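**Hard water and coffee – descaling how often?**

**furkenbridge_tom**
Moved to Furkenbridge in October and the water here is very hard. The kettle gets a white crust in 2 weeks. I've been using citric acid, 50 grams to a full kettle. Is that too much?

**N. Bajpai**
Way too much. I use a tablespoon, boil it, leave it half an hour and rinse twice. A 500 gram bag lasts me most of the year.

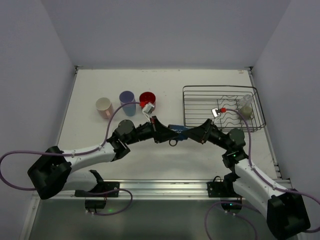
The tea stains in mugs are a separate problem. Baking soda on a damp sponge takes those off, and citric acid won't do much for them.

**landeck77**
Disagree on the citric acid. A long soak in it takes stains off fine. White vinegar does too if you can stand the smell.

**Shivam Rana**
Vinegar never worked for me on tea. It's good on scale, that's it.

I'd look at a filter jug first. Ours does some 100 liters per cartridge and I descale maybe every third month now.

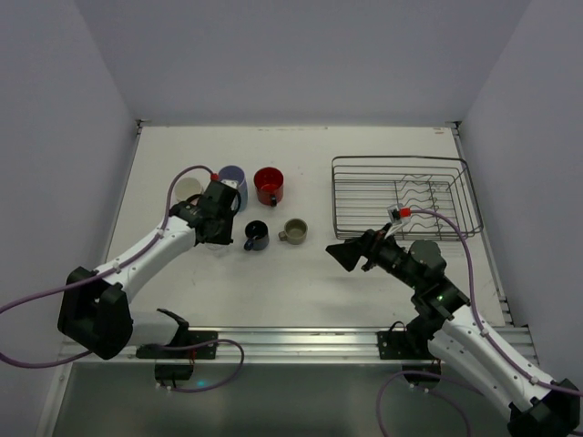

Cartridges add up though, so price them before you buy the jug.

**landeck77**
Or skip the jug and rinse the kettle out every night. Standing water is what leaves the crust – costs nothing to empty it.

**furkenbridge_tom**
Thanks all. Going down to a tablespoon and emptying it at night. Will look at jugs next time I'm in Clurnine.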